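**Open day at Lurov, 27/04/2023.** A thread, for the four of you who asked and the rest of you who are stuck on a train.

---

So Lurov opened its doors and I went, because there was a coach and the coach was free. The unit is on the Prakham estate, behind a tile warehouse, and the sign for it is smaller than the sign asking you not to park there.

---

You get a lanyard and a pair of safety glasses. The glasses are for everyone, including the man who already wore glasses, who spent the morning looking like he was about to weld something.

---

Our guide was Albane Tanguy, who runs the sorting side. She began by asking who had seen a robot before. Every hand went up. She asked who had seen one do something useful. A few hands came down, mine included, and she seemed pleased with that.

---

First stop was a thing that stacks boxes. It stacked boxes. I have no complaints about it and no further memories.

---

Second stop was Flamo, their two-armed setup for picking and sorting drinks cans. Most of us never left. There was a palletiser at the far end that somebody had clearly spent months on and it got the sort of crowd you see at a parish bring-and-buy in the rain.

---

The pitch: cans come back from vending machines in a muddle, people sort them by hand, people get bored, cans end up in the wrong tray. Flamo doesn't get bored. Flamo also doesn't get a move on, but we'll come to that.

---

Bronisława Witkowska was at the controls. She has been on it since January and talks about the two arms the way my sister talks about the twins. The left one is "careful". The right one is "having a week".

---

Someone asked how many goes it had needed to learn this. "1000," she said. Someone else asked how many of those went well. "There were 1000 of them," she said, and offered him a biscuit.

---

The task is dull on purpose. Go to the can, close on the can, lift it, put it where it belongs, go back. A toddler could do it, as a woman behind me pointed out, and Bronisława said yes, and had she ever tried getting a toddler to do it twice.

---

Things I learned about cans:

- tall slim ones are harder, they tip if you so much as brush them
- a can on its side is a different job from a can standing up, as far as the arm is concerned
- shiny ones confuse the camera, which sees the robot in them and has to work out that it's looking at itself

I found that last one more moving than I was meant to.

---

It is SLOW, by the way. The clips people share are all sped up and you forget. In the flesh it comes down like someone lowering themselves into a cold bath. I have never heard a room so quiet over a soft drink.

---
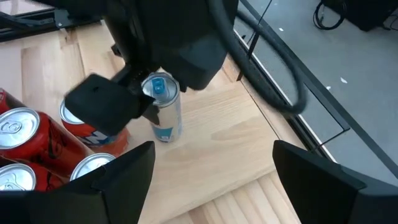 And then of course a phone went off, and half the room tutted, and the robot took no notice whatever. Best manners in the building.

---

I asked Albane what happens when it gets one wrong. She said it stops and waits for a person. I said that's what I do at work. She wrote something down – I'd like to think it was that, but it was probably the time.

---

They let visitors have a turn with the hand controllers. 20 of us in the queue, one set of controllers, and a boy at the front who was better at it than the staff. I got my turn in the end and closed the gripper very firmly on nothing at all.

---

Lunch was from Lo Presti, who do the sandwiches for the whole estate. Laid out by hand, sorted by hand, and the egg was in with the tuna. I did look over at Flamo.

---

Would I go again? Yes, same coach if it's running. Wear flat shoes, there are cable covers everywhere and they will find you. Go to the palletiser first, it's lonely.

---

Someone's asking in the replies whether it is coming for our jobs. I put that to Bronisława as well. She said it isn't coming for anything until they've sorted out the right arm.

---

Still have the safety glasses, I've just noticed. Will post them back.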